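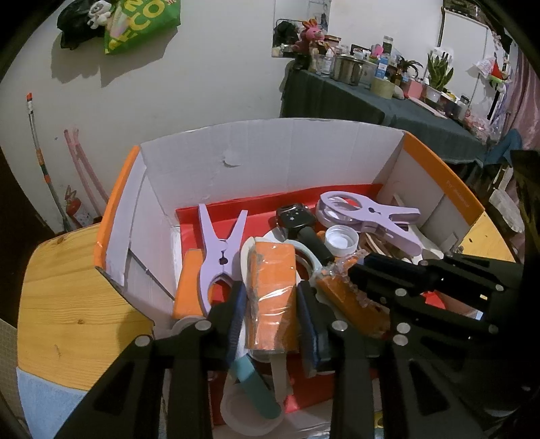 20th October

Right, the odds-and-ends box. I said in June I'd go through it and I did not go through it in June, so it got the whole morning today instead. Writing it all down while I still remember what I decided, because otherwise we'll be having the same conversation about clothespins next spring.

The box itself stays. I know it's only cardboard, but it has nice clean white insides and the orange rim makes it easy to spot from across the room, and the red tray in the bottom lifts the small stuff up so I'm not digging around in the corners with my fingernails. I did look at the plastic bins in the Judis catalog and they're too deep for what we want (and we'd fill them, wouldn't we).

Lavender clamps: keeping both. They're the big ones, the clothespin kind with the ring handle, and I love them! I use them for holding glued card and for clipping pattern paper to the table edge. They do leave a dent in soft card if you leave them on over lunch, so put a scrap of something under the jaws. I tried folded felt and it slid. Cork was better.

Sponge: the orange one in the plastic wrap is NOT for the dishes. Please leave it wrapped until we get to the paste paper. The orange foam block can be cut up for stamping. I'd like to get four stamps out of it, and the craft knife needs a new blade before anybody tries, the last batch had edges like torn bread.

Tape. Oh, the tape. The clear roll lives in the box from now on and the masking tape lives on the green-cloth table by the steel pot, and I'm going to be stubborn about it. I spent a silly amount of time last week looking for masking tape with the clear roll in my hand. Next order from Drernau I'm getting two more of the masking, they have it under item 1435, and the wider one if it's in.

Wooden sticks: the bundle stays bundled. I ordered 400 back when we were doing the little bridges and I think we're down to about 100 over everything, counting the ones in the cupboard, so that's fine for the winter. The sticks from the Rojanasak packet split when you score them, the older ones don't. If you're making anything that has to bend, soak first and then clamp (see lavender clamps, above, hooray).

The black wristwatch with the rectangular face: I'd like to use it for timing glue, so I don't get paste on my phone again. Needs a check against the wall clock first. It can sit in the box for now.

White bottle cap, keep, it's a good size for mixing a dab of color. I know it looks like trash. It is on the list as "small palette" so there.

Orange tube, still in its packaging, goes to the adhesives shelf once I've cleared a spot. I haven't cleared a spot.

Then the back table, which I only half did. The snake plant and the little plant both want to move along so there's room to put a tray down, and the pink cup and the jar could go up on a shelf. The bunny stays where it is, I'm not having that argument. Green cloth needs a wash and I'd rather do it when we're between projects, so maybe after the Erkus boxes are glued up.

While I was sorting I found the page in my old 2006 notebook with the paste recipe: one part flour, four parts water, cook it slowly, stir until your arm falls off, then push it through a sieve. I've been doing five parts water for ages and wondering why it cockles the paper. Going back to four!

To do:

- new blades
- masking tape, two rolls plus wide
- cork scraps for the clamps, cut small, keep in the red tray
- check watch
- clear a spot for the tube
- test stamp from the foam offcut before cutting the whole block
- try the old paste on two sheets of the gray and leave overnight under boards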